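Scale Modelling, Evening Course
Handout 6: Filling and sanding seams on aircraft fuselages
Tutor: Citlali Esquivel, Ellholm

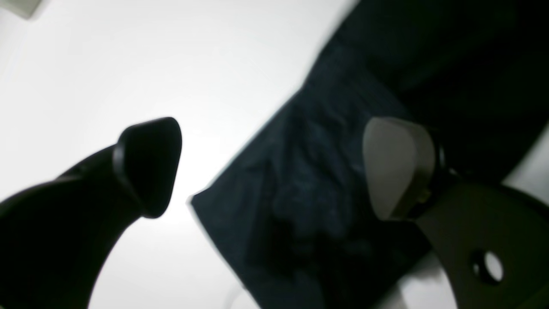

Dry fit both halves before any glue goes on. Tape them at the nose and tail and look along the spine for steps. A step is best fixed by moving the join, so leave the filler for later.

Run thin cement along the seam in short lengths and squeeze until a small bead rises. Leave it for 8 hours at least. Overnight is better.

Sanding: start with 400 grit, then 600, then 1000. Use a block on the flat sides and a folded strip on curves. Mask raised detail near the join.

Rescribe lost panel lines before priming. Light strokes, three or four passes.

For next time: bring the wings, still on the sprue, and a fresh blade.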